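**Water softener or not? Hard water, Dornton area**

**heywood_g**
Moved to Dornton in June and the water is much harder than we were used to. The kettle furs up within a week, the shower screen has gone cloudy and there's a white crust round every tap. The water company's letter says 300-odd parts per million, and I don't really know what that means day to day.

We've had one quote for a softener, £612 fitted, under the kitchen sink. Salt on top of that. Two adults and a toddler in the house, combi boiler, one bathroom. Is it worth it or do people just live with it?

Gareth

**aqeel_a**
Live with it. I've been here 20 years and never had a softener. Citric acid in the kettle once a fortnight, squeegee on the shower screen, done. You can buy the acid in bags from the home brew shop, far cheaper than the branded descaler, and it's the same stuff.

The boiler is the only thing I'd spend money on. Get a scale reducer put on the cold feed going into it. Mine was £59 for the part and the plumber fitted it while he was here for the service.

**Iqra D**
I disagree with Aqeel. We put a softener in when we did the kitchen and I wouldn't go back. Half the washing powder, towels that don't feel like cardboard, and I no longer spend Sunday scraping the shower head. Correction, no particular day, but it was a regular job and now it isn't.

Gareth, ask what the quote includes. Ours needed a separate drinking tap kept on the hard supply, and the first fitter "forgot" to price it. Also ask where the drain hose goes. If there's no waste pipe near the sink it gets awkward.

**aqeel_a**
How much salt do you get through though? People always leave that out.

**Iqra D**
Two blocks a month, four of us in the house. It's less than we were spending on descaler and washing powder, though I'll admit I never wrote it down.

**zkhattak**
One thing to check before you sign anything. Some boiler makers don't want softened water in the heating circuit, so the filling loop should come off before the softener. It's in the manual for ours. A decent fitter will know this but the one who quoted us first didn't, and he got quite short with me when I asked.

Also, with a toddler, keep the hard tap for drinking and for making up any bottles. The softened stuff has extra sodium in it. Not loads, but the advice is to avoid it for babies' feeds and I'd rather stick to that.

**heywood_g**
Thanks all. The quote doesn't mention a separate tap, so I'll go back and ask. The boiler is a Gruvow and the manual is in a drawer somewhere.

Does anybody use a filter jug in place of all this? My wife is keener on that. She mostly minds the film on her tea.

**Apolline**
Jug here, the Magsi one, and it does sort out the tea. It won't do anything for your shower or the boiler, obviously. The cartridges say four weeks but in this water mine are finished in under three. You can tell because the film comes back.

Keep it in the fridge if there's room. Left out on the worktop in the sun ours went slightly green round the lid, and I've been fussy about it ever since. Same with drinking bottles. The lids want taking apart and soaking, because scale builds up under the seal and then they drip. I use a weak vinegar solution for an hour and rinse twice.

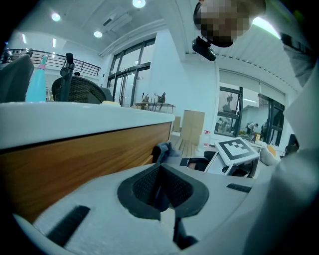
**aqeel_a**
Vinegar is fine on plastic but I'd keep it off the rubber seals, it makes them go hard after a while. Citric acid again. One teaspoon in warm water, twenty minutes, rinse. I've never had to buy a new seal.

**Apolline**
Mine have been all right with vinegar for years, but I do make it very weak. Each to their own. The smell is a fair argument against it.

**zkhattak**
Whichever you use, don't mix it with bleach. I know everybody knows that, but it's worth having in the thread for anyone who finds it later.

**Iqra D**
Back to Gareth's question. If you rent or might move in a couple of years, do what Aqeel says. If you're staying, get the softener. And get a second quote, £612 sounds fair to me if the drinking tap is in it and steep if it isn't.

**aqeel_a**
I can agree with that. Still think the scale reducer does most of the job for the boiler.

**Iqra D**
It does nothing for towels.

**heywood_g**
Update. Rang the fitter. The drinking tap is extra, £85, and he hadn't thought about the filling loop but says he can work round it. I've asked Undik for a price as well, they did my neighbour's. In the meantime I've bought a bag of citric acid and done the kettle, which came up like new, and the shower head, which needed two goes.

Found the manual too. Zubaida was right, it says unsoftened water only for the heating side.

**zkhattak**
Good. Get him to write that on the quote, so it's there if a different person turns up to do the work.

**Apolline**
What did Undik say in the end? I might want the number – our jug cartridges have gone up again.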